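The Slow Read at Brotport
Last updated: October

Finished it. Finally! Eight of us started Sota Uchida's book on the Rosary back in Lent and I was dead last, by a mile. It's 706 pages. In my defense, kids, flu, a move.

Uchida goes bead by bead, more or less. The Joyful Mysteries alone take up 80 pages, and the Visitation chapter is the one I'd hand to anybody — short, warm, no lecturing. Mary walking those hills to Elizabeth. I read it twice in the school pickup line.

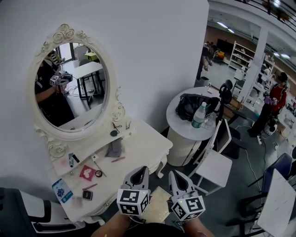
The middle drags. Too many footnotes, and a long detour into a monastery library at Sosturley that I skimmed (sorry). But then the Sorrowful Mysteries, and wow. Shinji Oda, who runs the parish book table at Brotport, warned me to slow down there. Did I listen? No. Had to go back and reread teh whole Agony in the Garden.

Best advice in it: one decade, same chair, same time each day. I picked 6 a.m. and have made it 35 mornings, not in a row.

Next up is the Olov letters, much thinner. Discussion after the morning Mass, bring your own mug, and theres always room for one more.

Contact the parish book table | © Brotport Reader | Back to top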